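Review: the Lakier twin-arm kit, after a winter and a spring of use

Bought in December, used most evenings since. I have put 495 logged runs through it in a shared workshop, so this covers the assembly, the wiring, the software as far as I have used it, and a few faults that have not gone away. I paid full price and have no arrangement with the seller.

What comes in the carton

Two arms in parts, two base brackets, a length of extruded aluminium rail, two small controller boards, cabling, and a bag of fasteners sorted by length but not labelled. There is no enclosure and no table. Power supplies are extra. The manual is a folded sheet with exploded drawings, and the drawings are good. The text is less so, and step 14 refers to a spacer that was dropped from the kit at some earlier revision. If you reach step 14 and have no spacer, carry on.

Assembly

I allowed one weekend and used one weekend plus two evenings. The links go together quickly. The motors take longer, as each must be centred and given its address before it is fitted, and the addressing tool only talks to one motor at a time. Do this on the bench. I fitted one shoulder motor before setting its address and had to strip the arm back to the base to get at the connector.

Thread quality is acceptable. Two of the screws for the elbow joint were short and would have bitten on perhaps a turn and a half. I replaced them from stock. Thread-lock is not supplied and is needed at the base bracket in particular, where the load reverses with every cycle. Mine worked loose at 87 runs, and I found out when the repeat position began to wander in one direction only.

The rail

This is the best part of the kit. It is stiff, the grooves are clean, and the brackets slide without binding before you tighten them. Having both arms on one member removes most of the alignment work, as the bases share a datum and only the spacing needs to be measured. I set mine once with a steel rule and have checked it twice.

A word of caution on spacing. The maker's suggested distance lets the grippers meet over the centre of the work area, which you want, but it also lets the elbows touch when both arms are folded back. The software does not check for this. I added limits by hand in the configuration file.

Motors and repeatability

Under no load the arms return to a taught point well enough for picking up small parts. With weight in the gripper at full reach there is visible sag, and it grows as the shoulder warms. I measured 3 mm at the jaw tips after a long session. For sorting and placing this can be worked around by approaching from above and letting the jaws settle. For anything involving a peg and a hole, it cannot.

The shoulder is noisy when holding position. In a shared room this matters, and I now have the arms park themselves when idle.

Software

Installation was uneventful on an old desktop. Recording a movement and playing it back took ten minutes from a cold start. The logging is thorough and writes one file per run, in plain text, which I prefer. The interface for editing a recorded path is poor: points can be deleted but not moved, so a small correction means recording the whole path again. A firmware update in the spring cured the dropped packets I had been seeing on the second arm. It also reset all of my joint limits without saying so. Keep a copy.

The enclosure

I built a surround from aluminium angle and sheet, with wallpaper from a Trostivero end-of-line roll on the three walls. The floor is a beige marble-effect covering. Total cost of the surround was £63, not counting the sheet, which I had. A repeating pattern was a deliberate choice, as I wanted to test object detection against a busy background, and the plain floor gives the other case in the same view.

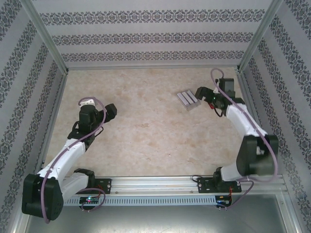 Words and build: the Pultness bench notes
Published July 8, 2025

Cabling deserves its own section. The purple leads supplied for the arms are flexible and a sensible length, and they need to be left in generous loops at the wrist and elbow. My first attempt had them tied close to the links. It looked tidier and pulled a connector out on the first full rotation. The red and black wires at the bases are thin, and I would like to see a proper strain relief on them.

The boards are open, with nothing over the pins. A cover would cost very little.

Compared with the Cropper

The shared workshop also has a Cropper single arm, so I have used both. The Cropper is quieter, sags less and has better path editing. It is also one arm, and a second one does not share a mounting, so two-handed work means building your own base and aligning it. For single pick-and-place I would choose the Cropper. For handing a part from one gripper to the other, the Lakier is easier to live with, mainly on account of the rail.

Faults to date

One wrist motor replaced under warranty, nine days from report to delivery. One gripper jaw worn smooth on the inner face, since lined with rubber sheet. The base bracket as described above - no recurrence after thread-lock.

Verdict

Good mechanical value, average electronics, software that needs another year. Buy thread-lock and spare elbow screws at the same time. Seven out of ten.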